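Part-Time Listing Writer and Packer – Collectible Pins and Sports Memorabilia
Rovent Collectibles, Fledov

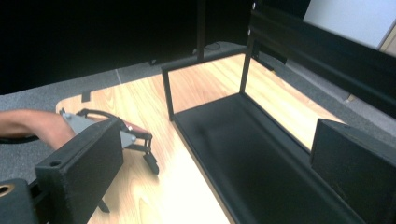
What does a listing writer do all day?

Mostly you sit with a tray of pins, patches, ticket stubs or signed baseballs and write down what each one is, in words a buyer can trust. You check the back stamp, note the clasp, look for chips in the enamel, and say so in the listing if you find one. In the afternoon you pack whatever has sold and get it ready for the mail pickup.

We are a small shop that has been buying and selling enamel pins, framed sets and ballpark souvenirs for a good long while now, and this summer we took in the biggest collection we have ever handled. It came from the old Phan Arcade, which had a wall of display cases going back decades, and it arrived in 91 boxes. Some are beautifully sorted, with a little typed card for every piece. Others look as if someone tipped a drawer into them and taped the lid down. We love both kinds, but we can't get through them by ourselves and still keep up with the regular orders, so we would very much like some help!

The job is part time, four mornings or four afternoons a week, whichever suits you – we can be flexible about school runs and other work as long as we know ahead of time. Each shift is about 5 hours. The work starts in late September and will last at least 6 months, and if we all get along and the boxes keep coming, we would be glad to talk about staying on.

You do not need to be a collector. It helps if you know a lapel pin from a hat pin, or can tell a reprinted program from an original, but we can teach you that, and you'll pick up more than you expect just from handling the stock. What we can't teach so easily is patience with small things. If you are the sort of person who reads the label twice and puts the lid back on the jar, you will probably be happy with us.

You should be able to:

Write clear, friendly English without a lot of spelling mistakes
Take a sharp, well-lit photo with our camera (we'll show you the settings)
Use a web browser and a simple spreadsheet
Lift a medium-sized box onto a bench
Answer a buyer politely, even when the buyer is asking the same thing again

We keep our inventory in a program called Troleck, which is a bit old-fashioned to look at but quite easy once you know where everything lives. Plan on a week or so of feeling slow with it. All of us did.

Pay is by the hour and is reviewed after your first full month. There is free parking behind the building, the coffee is decent, and staff can buy from the shop at what we paid for the item – a dangerous perk, as several of us have shelves at home to prove. The workroom is up one flight of stairs and there's no elevator, so please ask us about that if it would be a problem and we'll see what can be arranged on the ground floor.

To apply, send us a short letter with a few lines about yourself and the hours you'd like. Please also include a sample listing for any small object you own. It can be a keychain, a mug, a bowling trophy, whatever is nearby. Tell us what it is, what condition it's in and what you would want to know before buying it. Half a page is plenty, and a resume is welcome but not required.

Letters can be dropped off at the shop counter in Fledov or sent through the contact form on our site, with "Listing Writer" in the subject line. We'll read everything that reaches us by 2018-09-15 and write back to everyone, including those we can't take on this time.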